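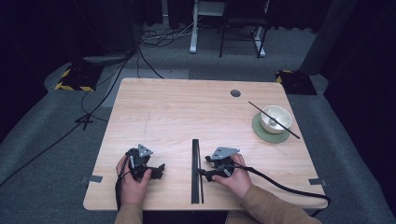

Tisch mit Schale, Untersetzer und Essstäbchen

Checkliste Tischplatz, Mernport
Juni - Lilian Mutiso

1. Schale auf Sprünge prüfen - in Ordnung
2. Untersetzer steht plan - ja
3. Essstäbchen auf Splitter prüfen - in Ordnung
4. Tischplatte: feine Spuren links der Mitte, beobachten
5. Klebeband vorn links und rechts: Sitz prüfen - offen

Nächste Prüfung in etwa 20 Tagen.

Zuletzt aktualisiert: Juni

Kommentare
Refugio Tapia: Punkt 4 bitte feucht abwischen, vielleicht nur Bleistift.
Tormod Björklund: Mache ich morgen früh.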